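How to Sort Your Small Packets into Bins and a Case

If your house is anything like mine, the little packaged things have taken over. Masks, wipes, spare bags, samples that came in the mail - they slide to the back of every drawer and stay there until you've bought more. I put off dealing with ours until February, and the whole job took one pleasant afternoon and a pot of coffee.

You'll need a good big table, two open plastic bins in different colors, and one case with a lid that latches. Shallow bins with sloping sides are my favorite, as you can see right down to the floor of them without tipping anything out. Foltico and Husa both make nice ones, but whatever you have in the garage will do.

Clear the middle of the table first and give yourself more elbow room than you think you need. Set one bin down well away from the edges and start with whatever you have the most of. 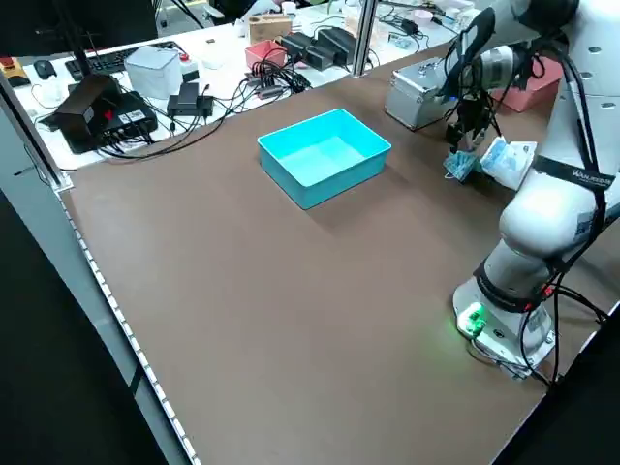 Next, decide what each color means, and please decide before you start filling! I changed my mind halfway through and had to begin all over again. In our house one color is for sealed packets we reach for every week, and the other is for odds and ends in clear bags. The case is for anything I want kept out of the dust or away from small hands.

Line the containers up with the case in the middle, so you can drop things left or right without getting up. Lay flat packages with the printed side up. Clear bags are harder to tell apart once they're piled together, so I write on mine with a marker. 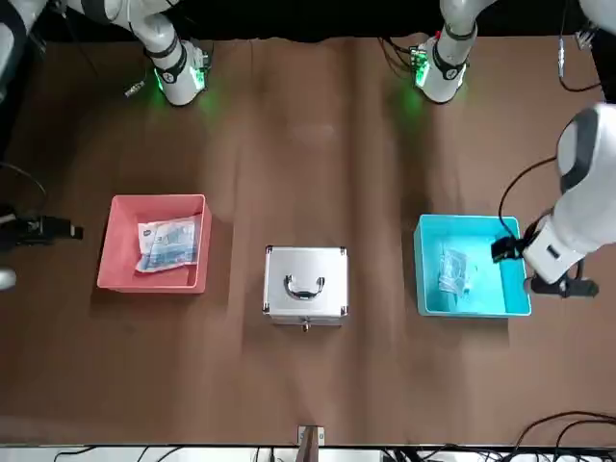
Go slowly with the soft, crumpled stuff. Thin plastic likes to bunch up in a corner and hide whatever is under it, so smooth it with your palm, squeeze the air out gently, and fold it once. If a packet is torn, set it to one side and use it up first.

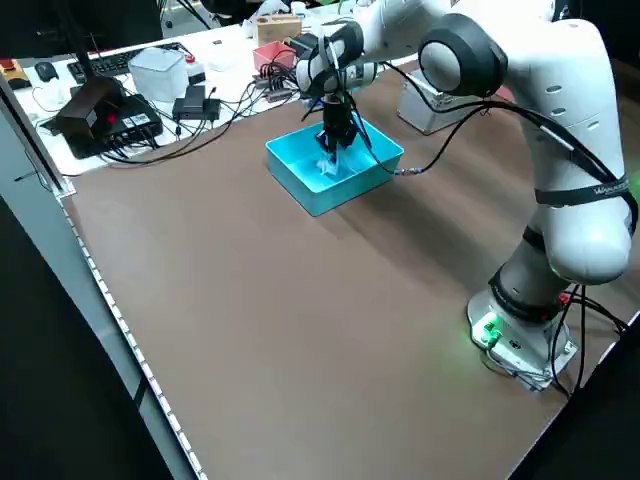 When a bin gets so full that you have to dig, it's time to move a few things into the case or give some away. I look through ours every 8 weeks or so, usually while supper is in the oven, and put the bins back on the low shelf by the hall closet when I'm done.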